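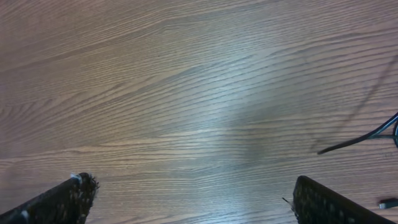
Tosura cable set

Wrist-camera recordings of a two-finger gripper picking up thin cables from a table, with the labels we used to train and test the grasp predictor. This file covers what is in the set, how it was labelled, the main result and the known faults.

Summary

The set holds 1,437 attempts. Each attempt is one approach towards a cable lying on a tabletop, recorded from the small camera at the wrist, with the finger opening and wrist pose logged alongside. An attempt ends when the fingers have closed and the arm has lifted, or when the operator stops it. We planned for 2,000 and stopped short when the lab at Prunddale needed the arm for other work.

200 attempts are held back for testing. They were chosen by session, so no session appears in both parts. Please keep to this split if you compare numbers with ours.

What the method does

The predictor takes a single wrist view with the fingers open and gives a point on the cable and an angle for the wrist. It does not use depth. Depth readings on thin black cable over polished wood were too patchy to be worth keeping, and an early version trained with them did worse than one trained on colour alone.

Training has two stages. In the first, the network learns to mark cable pixels. In the second, that part is frozen and a small head learns the grasp point from attempts labelled as good. We call the whole thing Nurnonel in the code, and the folder names follow that.

Main result

Most of the errors come from the table. A dark grain line running close to the cable is sometimes marked as cable, and so is a cast shadow. Window glare causes a different mistake: the grain washes out, the cable stands out well, and the predictor then favours any stretch of cable near the bright patch even when a better one lies elsewhere.

Adding shadow labels in the first stage helped more than anything else we tried. With cable and shadow as separate classes, the grasp point moved off the shadow in nearly every test case where it had been wrong. Grain errors went down too, though less. Random brightness changes made little difference. Turning the images through small angles made the wrist angle worse, and we dropped it.

Labels

cable: pixels belonging to a cable, including any part that bends back on itself
shadow: pixels of a shadow cast by a thin object
plug: pixels of a connector, where one is in view
finger: pixels of either gripper finger
outcome: held, slipped, missed or stopped

Each view was labelled by 2 people working apart. Where they disagreed on the outcome, the attempt was watched again and settled together. Where they disagreed on pixels, we kept both masks — the loader uses the overlap unless told otherwise.

Known faults

The finger pads are dark, and so are most of the cables. Where a cable passes close to a fingertip the masks are unreliable.
Pad wear is not logged. Loose fibres at the tips can be taken for cable by a network trained without the finger class.
All sessions use wooden tabletops. We have no results on cloth, metal or plain white surfaces.
The Saturday session has a clock offset between camera and arm. The corrected times are in a separate column and the raw ones are left as they were.
Views were compressed on recording, so fine grain is soft in the bright areas.

Using the set

Start with the index file, which has one row per attempt. The loader in the Savchuk folder reads it and returns the view, the masks and the pose. Poses are given in the arm's base frame, in metres and radians. Attempts marked stopped have no final pose and are skipped by default.

Changes

September: shadow class added to all training attempts, test masks redrawn to match. Results from before this change should not be set beside later ones.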